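新买的实木小桌有股味道,还能放卧室吗?

2018年10月8日 星期一 提问者:窗边的薄荷

各位邻居好,第一次在这里发帖,写得啰嗦请多包涵。上个月我搬进了Awan小区的一间小单间,卧室不大,就想添一张小桌子,晚上看看书、喝杯茶用。逛了两个周末,最后在Wadska家具店买了一张浅色的木桌,花了87块钱,店里说是实木,表面上过油。桌子我是真心喜欢,可是搬回来已经5天了,关着窗睡一夜,早上起来还是能闻到一股有点甜又有点冲的味道。我妈在电话里说要放半年才能用,店里说两三天就散,差得也太远了。想请教大家:这味道到底要不要紧?有没有什么办法让它散得快一点?另外桌面上放热茶杯会不会留白印子?先谢谢大家啦!

回答一(老住户)

开窗通风就行,再放两包竹炭。我家柜子就是这么弄的,后来没味道了。柚子皮别放,我放过,只是多了一股柚子味,还长毛。

回答二(爱刨花的人)

你好呀,看到你写得这么仔细,我也忍不住多说几句。我自己业余做了好些年木工,家里大大小小的桌子凳子都是自己上的油,这个味道我太熟悉了。

先说味道。木蜡油里的油要跟空气接触才能慢慢干透,表面摸着不粘手,里面其实还在干,所以两三天散完多半是店里说得乐观了。天气暖和、通风好的话,一般两个星期上下会淡很多;要是拖到12月那种又冷又潮的日子才上油,一个月都不稀奇。你现在买正是时候,趁着秋天干爽,白天把窗和房门都打开,让风穿过去。桌子别紧贴着墙,桌布也先别铺,一铺就闷住了。有抽屉的话全部拉出来,抽屉里头和桌子背面最容易被忘掉。
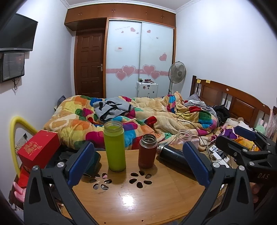
浅色木纹桌面,带花瓣形镂空。

像这种带镂空的桌面,上油的时候要格外留心,孔的内壁容易积油,积厚了就干得慢,味道也就久。你可以拿一根棉签伸到桌子的边角和缝里蹭一蹭,要是蹭下来黏黏的,就用干净的旧棉布把多余的油擦掉,再晾几天看看。擦过油的布千万不要揉成一团丢进垃圾桶,油布闷着会发热,有自己烧起来的危险,要摊平了在外面晾干,或者泡了水再扔。这一条请一定记住!

再说热茶杯。刚上过油的桌面最怕又热又湿,头一个月请老老实实用杯垫。万一留了白印,先别急着砂,放两天看看会不会自己退;退不掉的话,用细砂纸顺着木纹轻轻磨几下,再薄薄补一层油,隔一夜擦干净就好。我每次补油都用Dralwood的一小罐,50毫升,能用好久。

至于要不要紧,如果只是淡淡的油味,通风一阵子就好。要是闻了头疼、眼睛发涩,那就先搬到阳台或者客厅去,别硬撑着睡在旁边。味道刺鼻又一直不减的,就要怀疑用的是不是别的漆了,拿着小票回店里问清楚用的什么材料,他们应该说得出来的。

回答三(路过的)

楼上说得很全了。补充一句,Gravden路那边的旧货市场也有这种小桌子,用过几年的早就没味道了,怕味道的可以去那里淘。不过要看看有没有虫眼,我上次就没看仔细……

提问者补充:谢谢大家!棉签试过了,桌腿接缝那里果然有点黏,已经擦了,布也摊在阳台上了。杯垫我用毛线钩了2个,丑是丑了点,先用着。

联系我们:请到Awan邻里互助站前台留言 | 版权所有 © 2018 Awan邻里互助站 | 返回顶部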